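Eis im Hafen, Boot im Wasser: Was von den üblichen Wintertipps zu halten ist

Rodica Voicu, Mar 12, 2021

Jedes Jahr, wenn der Frost fast vorbei ist, bekomme ich Post von Leuten, deren Boot den Winter schlechter überstanden hat als gedacht. Und jedes Jahr steht in diesen Mails, man habe doch alles so gemacht, wie es überall empfohlen wird. Genau da liegt für mich das Problem. Vieles, was überall empfohlen wird, stammt aus einer Zeit mit anderen Rümpfen, anderen Häfen und anderem Eis.

Der Klassiker zuerst: leere Kanister rund um den Rumpf, an einer Leine aufgefädelt. Sie sollen den Eisdruck aufnehmen. Ich habe das an unserer alten Oprea zwei Winter lang probiert. Im ersten fror der Hafen kaum zu, im zweiten lagen die Kanister nach der ersten Sturmnacht auf der Pier des Nachbarn. Ob sie bei ruhigem Wetter etwas gebracht hätten, weiß ich nicht. Wer es trotzdem machen will, sollte sie unten beschweren und nach jedem Wind nachsehen.

Strohballen zwischen Boot und Steg: bitte nicht. Das Zeug saugt sich voll, friert am Rumpf fest und schwimmt im März in den Ansaugstutzen der halben Steganlage.

Bleibt der Sprudler, also eine Pumpe oder ein kleiner Kompressor mit gelochtem Schlauch, der etwas wärmeres Wasser von unten hochholt. Das Prinzip stimmt, sofern unten auch wärmeres Wasser ist. In flachen Becken ist der Effekt mager. Der Hersteller meines Geräts, Siderlow, verspricht im Prospekt »sicher eisfrei«, und solche Wörter lese ich grundsätzlich zweimal. Bei mir blieb ein Streifen offen, mehr nicht, und der fror bei Stromausfall binnen einer Nacht zu. Also: Schlauch tief hängen, Kabel hochlegen, Thermostat im Herbst prüfen.

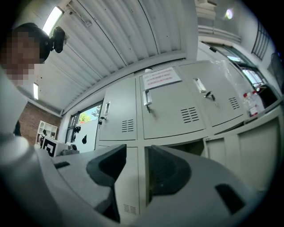
Beim Frostschutz im Motor wird am meisten Unsinn erzählt. »Einfach einen Kanister durchlaufen lassen, bis es hinten farbig rauskommt« - das kann klappen, muss aber nicht. Bleibt das Thermostat geschlossen, läuft die Brühe am Block vorbei, und im Block steht weiter Wasser. Entweder den Motor vorher warmfahren oder das Thermostat ausbauen. Und dann die Mischung mit dem Prüfer messen, und zwar die, die hinten herauskommt. Im Kanister war sie natürlich noch in Ordnung.

Seeventile: Halb geöffnet überwintern, heißt es oft, damit kein Wasser im Kugelhahn eingeschlossen wird. An Land ist das vernünftig. Im Wasser halte ich es für leichtsinnig, denn dann hängt alles an einem Schlauch und 2 Schellen. Ich schließe, ziehe den Schlauch darüber ab und sauge heraus, was sich heraussaugen lässt.

Leinen: länger lassen, als man im Sommer möchte. Eis hebt und senkt sich mit dem Wasserstand, und ein stramm belegtes Boot geht nicht mit. Ruckdämpfer aus Gummi werden bei Kälte steif. Die teuren von Pollano übrigens genauso wie die billigen, jedenfalls meine.

Eis vom Rumpf hacken: Wer mit der Axt danebenhaut, hat im Frühjahr eine Gelcoat-Rechnung. Ein Holzpaddel reicht für dünnes Eis. Bei dickem Eis lasse ich es in Ruhe und gehe schon gar nicht hinaus. Hafeneis ist unzuverlässig, an Dalben und Einläufen oft viel dünner als einen Meter daneben, und wer mir erzählt, sein Großvater sei jeden Winter zu Fuß zur Tonne spaziert, dem glaube ich das gern. Der Großvater hatte vermutlich anderes Eis.

Wundermittel: Das Wachs von Vulava, das angeblich Eis am Wasserpass verhindert, glänzt hübsch. Gefroren hat es an der gewachsten Seite genauso wie an der anderen - ich hatte extra nur Backbord behandelt.

Wer einen Platz in der Halle bekommt, soll ihn nehmen. Und im August danach fragen, denn im Oktober ist die Liste voll.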